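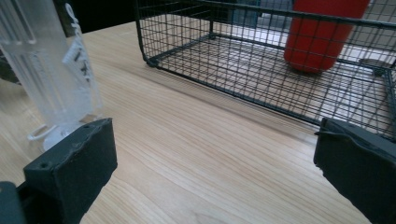 How do I keep the shine on a light wood table without leaving rings?

Home > Cleaning > Furniture > Wood | Ask | Browse | Sign in

Rekha Warrier
Hello everyone, and thank you in advance for reading all this, because I do go on a bit! I have a light-colored wooden table, a sort of pale honey, with lovely fine straight grain and a slightly glossy finish that catches the light in the middle. It came from my aunt's house in Tilton and it has become the place where everything in my life gets set down. Right now there's a tall frosted plastic thing living at the left side of it (still has the tag on!) and I keep wondering what plastic does to a finish if you leave it there for weeks on end.

So I suppose I have two worries. One is what to clean the top with. I've been using a damp cloth and nothing else, and my neighbor says I'm drying the wood out. The other is whether I need felt or cork under plastic things, or whether that's only for pottery and vases. I don't know what the finish is, and my aunt doesn't remember. I'd hate to find a cloudy patch come August when everybody visits. The table cost her $65 at an estate sale, so it isn't precious to anyone but me, but I do love it.

oldpinedesk
A damp cloth is fine, and please tell your neighbor so from me. If the top has a sealed finish, the cloth never gets near the wood, so it can't dry it out. Wring it hard, wipe along the grain, and go over it right away with a dry one. Once in a while I put 3 drops of plain dish soap in a bowl of warm water, and that takes care of fingerprints and whatever the kids have left behind.

The plastic is a fair question. Hard plastic mostly behaves itself, but the soft, bendy kind can react with some finishes if it sits in one spot for a long time, and then you get a tacky patch or a dull outline. I had a soft vinyl placemat do that to my desk when we lived in Wiststead, and I was sick about it. I'd put a cork mat or a bit of felt under anything that stays longer than a few days, and move it every Thursday or whenever you do your dusting. Lift it, don't slide it! Grit gets underneath and scratches.

To find out what finish you have, dab a little rubbing alcohol on the underside with a cotton swab, somewhere you'll never see, and wait a minute. If it goes sticky, it's probably shellac, and you'll want to keep alcohol-based sprays well away from the top. If nothing happens, it could be varnish or polyurethane, and those put up with a lot more.

nadar_jo
just use lemon oil, works on everything

Bettina in the back bedroom
I'd go easy on the lemon oil, with respect to the poster before me. On a sealed top it only sits there and collects dust, and you end up with a smeary look that you polish and polish and never get rid of. I did this for years to my mother's sideboard. Felt pads are cheap, I bought a sheet of the Tullex ones and cut out my own shapes. Let the mat air out now and then too, if you water plants on it.

Comments

Rekha Warrier: Thank you all so much! I tried the swab underneath and waited a good 15 minutes to be sure, and it didn't go sticky. Off to buy cork this afternoon.

marlow_t: Does the alcohol test work on painted furniture too? Asking about a blue bookcase.

oldpinedesk: Not really, marlow_t, it can soften some paints. Start a new thread and put up a picture of the bookcase.

Related
Getting candle wax off a tablecloth
White haze under a hot dish: what to try first
Should I wax over polyurethane?
Wobbly table legs on an uneven floor
Sticky label residue on frosted plastic

1,380 views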